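Grutex Weekly Pill Organizer and Crusher Set: My Review After Two Months

Posted 2/19/20 in Vitamins and Daily Health

I take more tablets than I ever thought I would. There's the blood pressure one in the morning, the magnesium at night, a vitamin D that my doctor added after my last round of blood work, and a calcium tablet so big that I have to give myself a little talk before I swallow it. For years I kept all of these in their own bottles, lined up on the kitchen windowsill, and every evening I'd stand there wondering whether I had taken the magnesium or only thought about taking it. So in December I finally bought myself a proper organizer, the Grutex set with the crusher and the splitter, and I've used it every single day (well, nearly) for 2 months now.

I paid $28 for the set, which comes in a zip pouch with 28 little compartments, four for each day of the week. You can get the bigger one with the travel case for $38, but I don't go anywhere long enough to need it, and I already own more zip pouches than any person should.

What I liked

The lids! I have some arthritis in my thumbs, and my old organizer had those tiny snap lids that either wouldn't open at all or popped open all at once and sent tablets under the stove. The Grutex lids have a wide lip that you push up from below, and they stay put once they're closed. I dropped the whole thing down the back stairs in January and only one compartment came open, and it was an empty one.

Each day lifts out on its own, so if I'm having lunch at my sister's I just drop that day in my purse. The compartments are marked morning, noon, evening and bedtime in nice large print. I was a bit worried the print would rub off with washing, but so far it's as dark as the day it came.

The calcium tablet fits too. I mention this because in two other organizers I tried (a Stolik and an older Toprak that belonged to my mother) it did not fit with anything else, and I had to keep it in the noon slot by itself and then try to remember that noon meant evening. You can imagine how well that went.

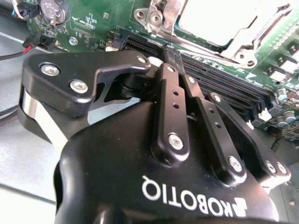 What I didn't like so much

The crusher is a twist type, a cup with a screw top, and it does a fine job on my small tablets. On the big calcium one it takes a lot of turning, and my wrists were complaining before I had anything like a powder. I ended up breaking the tablet in half with the splitter first and then crushing the halves, and that worked much better. Please do ask your pharmacist before you crush or split anything, though. Some tablets are coated or made to release slowly, and mine told me straight away that one of my prescriptions must be left whole.

The splitter itself is good and sharp, but it doesn't hold round tablets very firmly. The oval ones sit nicely in the groove. The round ones roll a little, and you get one big piece and one small piece and some crumbs. If you need exact halves, I'd buy a separate splitter.

And the little instruction sheet is printed so small that I had to take it over to the window with my magnifying glass. For something sold to people who take a lot of pills, that seems a shame.

Cleaning and care

The trays come apart and wash easily in warm soapy water. I leave them on a towel overnight and fill them up again the next morning, once I'm sure every corner is dry. The sheet says hand wash only, so I haven't tried the dishwasher. The crusher cup holds on to powder in the threads, and an old soft toothbrush gets it out. One more thing: the lids aren't childproof, so when the grandchildren visit, the whole set goes up on top of the refrigerator.

Would I buy it again?

Yes, I would, mostly for the organizer. I got mine from the Clakisley website, and it came within the week, well wrapped. They also sell a box of 100 small paper cups to go with the crusher, but I've never opened mine and I use a teaspoon of applesauce instead. If you only want the trays, write and ask them, because I've seen them listed separately for a good bit less and then they were gone again the next time I looked.

My rating: four stars out of five. It would have been four and a half with a bigger instruction sheet.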